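From: Ewurabena Gbeho
To: textiles-bench list
Date: 20th June
Subject: Re: [textiles-bench] T-shirt folding, start states and table covering

Rui Mota wrote:

> Two things before I write up the folding protocol for Ustlow.
> First, the start state. The draft says "shirt placed on the table,
> crumpled." Jinfeng and I read that differently. I drop it from
> above and leave it. He bunches it in one hand first, then sets it
> down, and gets a much tighter heap. Which one do you use?
> Second, the covering. We are still on bare laminate and the hem
> slides whenever a sleeve is pulled. Is the green cloth worth the
> trouble, and does it need to be glued?

Rui,

On the first point, the draft is too loose and I would replace the sentence. We separate two start states. "Spread" means the shirt covers a wide patch of the table, wrinkled, with at least one sleeve lying out from the body. "Heaped" means the body is gathered on itself and part of the print is folded under. Your drop gives mostly the first, Jinfeng's method the second. Both are valid, but they should be logged separately. Folding from a heap takes us longer, and pooling the two hides that.

The blue shirt on our table: 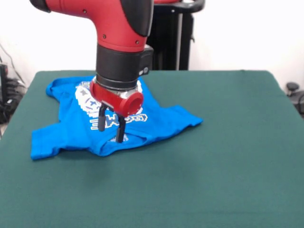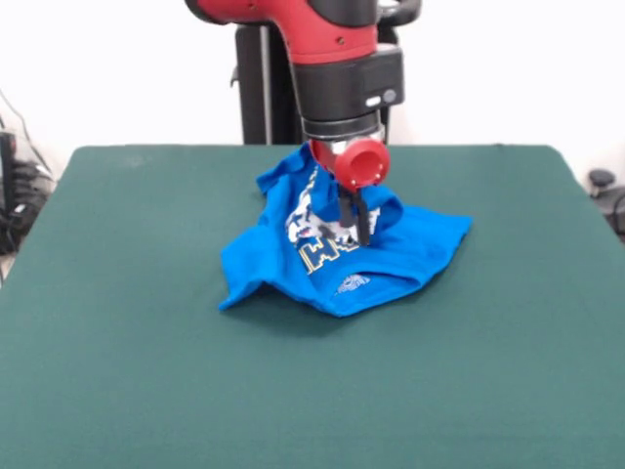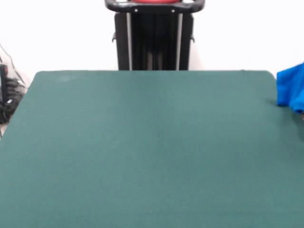
For the garment itself, please use a short-sleeved cotton T-shirt with a large print on the front. The print is the quickest way to tell which face is up, and a mark near the hem helps when the chest is hidden. Plain shirts went badly for us in December. Hsiu-ying had to look for the neck label each time to establish front and back, and several folds were logged inside out. Wash the shirt twice before first use and do not iron it. A new shirt holds its packing creases and tends to fall back along them.

The target fold is unchanged: face down, sides in to the center line, sleeves back on themselves, hem up to the collar, then turn over. The finished width is 28 cm for an adult medium. I allow a sleeve edge to show by up to 8 mm. Brodie wants that tightened, but on jersey I don't think the measurement supports it — the edge rolls by nearly that much when you let go.

On the second point, yes, cover the table. A matte cloth with a slight nap holds the hem while you pull the opposite side, and dark green gives good contrast with most shirt colors. Ours came from Gilchrist in the 183 cm width. Don't glue it. Pull it tight over the edges and staple it underneath, starting from the middle of each long side and working out to the corners. Bubbles under the cloth are worse than bare laminate, as the fabric catches on them and drags.

Maintenance is minor. Lint builds up and the nap flattens where hands rest, so brush it in one direction at the end of the day. Pale patches near the back edge can be left alone as long as they are outside the folding area. We plan to replace the cloth after around 100 sessions, though I have no data behind that number yet.

Still open on my side: whether a shirt should be shaken out between repeats. Huvness shakes, we don't. If you have a preference, put it in the write-up and I will rerun the short set to match.

Can you also send me the fabric weight of the shirts you bought? The Osano sheet has that column blank.

Ewurabena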